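Search this notebook Go

Flutura room, Afolabi building
Workshop notebook: leads, floor and storage
June 2018, Wednesday

Continues from the entry on bench layout. Work today was on power leads, and on getting as much as possible off the floor before it is cleaned. Nazanin Jalali did the electrical checks and I did the sorting and the write-up. Readings are on the test sheets in the blue binder and are not repeated here.

Leads

All loose power leads from the shelves, the two drawers under the label printer and the crate by the door went on to one table. Leads in use were left where they were and will be done when the benches are next shut down. Total on the table was 21. Most are the Foltard type, 2 m, moulded plug, black. The remainder are mixed and came with equipment that has since gone.

Visual check first: sheath, both ends, strain relief, pins. Then continuity and insulation. Two rejected. One had a nick in the sheath close to the plug, deep enough to show the inner insulation. The other was intermittent on the earth when flexed at the connector end. Both have had the plugs cut off and are in the scrap bin. I have not kept the good ends.

One further lead passed but has a loose-fitting connector shell. It is electrically fine. Nazanin would bin it, I would keep it for the soldering bench where it never gets moved. Put aside with a tag until we agree.

Coiling

The old leads were mostly wound tight round a hand and elbow, then knotted with their own tail. Several have taken a permanent twist and will not lie flat. Tried three ways of putting them away:

a) Flat round coil, over-under, closed with a hook-and-loop strap. Sheath lies well, no twist when let out. Takes up more shelf than the others and the coils slide off each other when stacked.

b) Long loops, folded end to end, closed with a strap near the top, plug left free outside the bundle. Hangs well. The bend at each end of the loop needs watching on the stiffer cable. Left to hang overnight last week, one of these dropped a little on the strap and wanted tightening.

c) Figure of eight over two pegs. Neat, but slow, and needs the pegs to be free at the time. Not worth it for leads this short.

Decision: (b) for anything that hangs, (a) for anything that lives in a box or has to go out on loan. Do not mix the two in one box. Straps go round the cable and through their own slot first so that they stay on the lead when it is opened out. We are short of straps. Zulon ones are the right width; the narrower ones from the stationery cupboard pull into the sheath and should not be used.

Plugs to hang downwards. With the plug up, the weight of the bundle bends the cable at the strain relief, which is where the intermittent one had failed. I had been hanging them the wrong way round for months.

Hanging height

Tried the rail at roughly 1,300 mm above floor level, measured to the hook. At that height a 2 m lead in long loops clears the floor with plenty to spare and can be lifted off without reaching over a bench. Longer extension leads will need more folds or a box. Rail is only held with clamps at present. No holes to be drilled until the wall behind has been checked for services.

Hooks: the open type are easier to use but a bundle can be knocked off sideways. The closed type need two hands. Staying with open and adding an end stop.

Floor

Green epoxy, gloss, sound over most of the area. It shows every scuff and every reflection, which makes inspection awkward: a dull patch under the lights may be wear or may be residue. Wiping with a damp cloth settles it. Marks found near the door and along the main aisle were nearly all residue from tape. Adhesive softened with the Zulon cleaner and came up with a plastic scraper. No metal scrapers on this floor, please. There is one long scratch by the door which I put down to the last delivery.

Black cable on a floor this colour is easy to see when you are looking at it and very easy to step on when you are carrying a box. Coils left on the floor to be picked up by whoever opened them, the same day. If a cable has to cross an aisle while something is set up, use a ramp from the rack outside.

Main aisle measured 3,000 mm at the narrowest point between frames. That is enough for the pallet truck with somebody walking alongside. Things standing out beyond the frame legs reduce it quickly, so I have asked that boxes stay inside the line of the legs or go up on a shelf.

Frames and shelves

White frames wiped down on the side towards the aisle. Feet checked for rock. One needed its levelling foot turned out and the lock nut done up again. The shelf over it had been carrying the wobble and one bracket screw was loose, now tight. No thread lock used, want to see whether it stays.

Green bench tops cleaned with the mild detergent only. The small clamps on the edges of the tops are to be left on if they are holding something and otherwise returned to the clamp drawer. They catch sleeves. Found one clamp with the swivel pad missing, which marks the surface when tightened. Taken out of use, pad on order from Foltard.

Boxes

Cardboard is still the main problem. Boxes are kept because the contents might need to be sent back, then get used as side tables and bins. Rule from today, for trial: a box with no label is flattened at the end of the week. A label needs a name, what came in it, and the date after which it can go. Boxes are fine on the shelves, provided they do not stick out past the shelf edge.

Packing foam goes separately. The skip people refused the last load because foam and card were mixed.

To do

- Straps: order more in the Zulon width
- Rail: find out about services in the wall, then fix properly
- End stops for the open hooks
- Check the leads that are in use on the benches
- Agree on the tagged lead (NJ and me)
- Ask whether the crate by the door belongs to anyone
- Look again at the rehung leads in August for twist and for strap marks

Loose note, same day: the rehung bundles are easier to count than coils in a crate. One look along the rail is enough. Against that, people take the nearest one and the far end never gets used. May swap the ends over each month.

Nazanin also points out that the test labels should be near the plug end, clear of the strap, so they can be read without opening the bundle. Three of mine had to be redone. Label stock is the self-laminating type, small size. 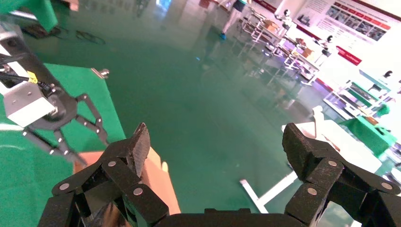
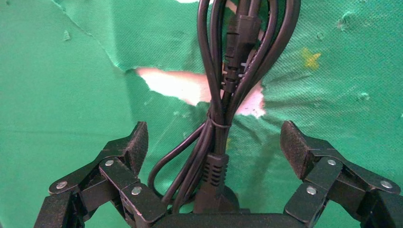

First: green epoxy floor, box and bench frames. Second: power cable in long loops, plug downwards.

Recent entries
Bench layout, Flutura room
Replacing the vacuum hose
Label printer: ribbon and settings
Scrap and recycling, what goes where
Clamp drawer inventory

Questions about this notebook: ask at the Afolabi stores desk
Copyright Flutura workshop group. Back to top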